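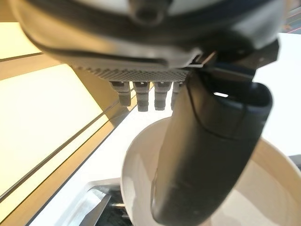
Bowl and counter, training kitchen, Cinderari open day.

Tuesday, February 10, 2026. Writing this up on the train so excuse the state of it. Will tidy later, probably won't.

Got the 434 from the station, wrong stop, walked the last bit in drizzle. Cinderari is at the far end of the estate past the tile warehouse. Sign on the gate is tiny. Signed in, visitor badge 2067, lanyard too short, coat on a peg with everybody else's wet coats. Tea straight away, good start.

Group of 8, mostly people fitting out kitchens for colleges or day centres. Shiyu Tang took us round. Quick talker, knows her stuff, didn't do slides, thank god. She did the layout first and the kit afterwards, which suited me as I'd come for the layout.

Training kitchen. Smaller than the website makes out but it works. Counters all one height, which I queried. Shiyu said they tried two heights at the old place and people just crowded round the lower one. We've had exactly that at ours. Corners rounded off. No lip at the front so you can slide a heavy bowl to you instead of lifting it. Simple thing, want it.

Ventilation loud. Had to shout over it at the cooker end. Asked if it could be turned down, it has two speeds and that was the low one. Hm.

Storage next and I could have stayed there all morning. Bowls nested by size on open shelves under the counter, heaviest at the bottom, nothing above shoulder height. Every shelf edge has a strip with the name of what lives there. No cupboard doors at all on the learners' side. Their argument is that people put things back if they can see the gap. Baptiste Barbier (from the catering college, we'd shared the walk from the gate) wasn't having it, said open shelves mean grease and dust and washing everything twice. Bit of back and forth. Shiyu said they wipe down Fridays and anything not used that week gets rinsed before it goes out. I'm more with her but would want doors on the baking tins.

Then had a go ourselves. Bread dough, nothing fancy, paired off. I was with Markos Moschos and we made a right mess of ours, far too much water, he kept adding flour and I kept saying leave it. Useful though as you find out quick what a kitchen is like when you're flapping about in it. Notes from that:

Scales too far from the flour. Walked back and forth three times.
Damp cloth under the bowl stops it wandering when you mix. Obvious, I never do it.
Bin under the sink, so whoever's washing up is always in the way.
Plenty of elbow room on the long side, not enough on the short side.
Sockets at the back of the worktop, flex trails right across where you're working. Would move ours to the side wall.

Washing up after. Two sinks, racks on the right of both, so left-handers cross over. Somebody raised it and Shiyu wrote it down.

Lunch was soup and our own bread, well, other people's bread. Ours was still in the oven. Lentil soup very good, got the recipe off Horațiu Sârbu who runs the canteen. Cumin goes in at the end apparantly. Sat with Baptiste again, he's got a budget meeting next week and was photographing shelf brackets between mouthfuls.

Afternoon a bit thin. Talk on flooring from the Wemton people, long. The sample with the grit in it felt fine underfoot but I'd like to see it mopped. Price list to follow by email. Skipped the tour of the cold store as wanted another look at the shelving and to measure the walkway between counters. Forgot my tape. Paced it out, two decent strides, will ring Shiyu for the proper figure.

Things to chase:
Walkway width.
Shelf label strips, who supplies.
Floor sample plus price list.
Whether they'd have our Thursday group over for a morning. Shiyu said they are booked solid till August but to ask, people drop out.

Worth the trip? Yes for the kitchen and the storage. If you go, do the morning and leave after the soup. Wear shoes you don't mind getting flour on, mine are still white at the toes. Parking looked tight too so bus is fine, just stay on one stop longer then I did.

Left my umbrella there.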